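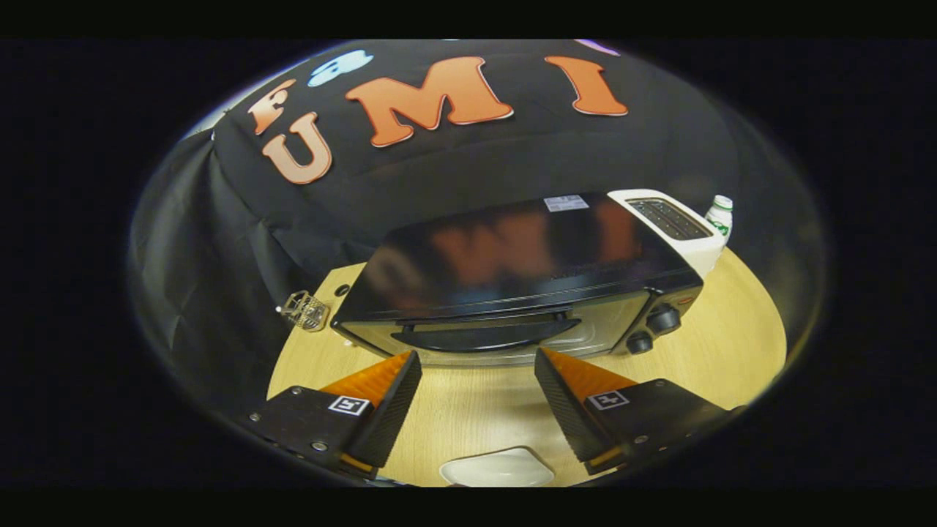 From: Olaia Tejada
To: Kettani users list
Subject: Re: Fovano hand-held gripper kit, evaluation period

Dear colleagues,

Thank you to those who sent comments on the trial of the Fovano kit. I am replying to the list so that the answers are on record before the November purchasing round.

Quentin Lemaire wrote:

> Our group at Cidport has been offered the same kit for evaluation.
> Before we sign, I would like to know three things. Are the printed
> markers on the fingers durable enough for daily use? Does the wide
> lens cover a full tabletop at normal working distance? And is the
> price of 229 per pair of finger pads correct, or does it include
> the mounting plates?
>
> We would use it mainly for kitchen tasks: oven doors, knobs, baskets.

On the first point, the markers on our unit remained readable through 300 demonstrations. One was replaced after an operator cleaned it with solvent. Fovano supplies a spare sheet, and the instructions for alignment are on the last page of the manual.

On the second point, coverage has been sufficient for our round table. With the toaster oven placed toward the back, both fingers stay in view along with the door handle and the control knobs. Objects near the rim of the view are noticeably distorted. Groups that need accurate positions there should run the calibration supplied by Illen and not the default one.

The figure of 229 is for the pads only. The plates are quoted separately, and Nidia Giraldo has the current price sheet.

Two further remarks from our operators. The ribbed pads hold thin wire handles well, but they are less satisfactory on small round knobs, where the grip tends to slip during a turn. We have reported this to Fovano under ticket 421 and have not yet received a reply. The tool also becomes tiring after long sessions, and we now limit each operator to 12 recordings before a change.

Our unit must be returned at the end of the month. Any group wishing to try it before then should write to Araceli Cuesta, who keeps the booking sheet. Please state the tasks you intend to record and whether you will bring your own appliances.

Sincerely,

Olaia Tejada
Equipment Evaluation, Kettani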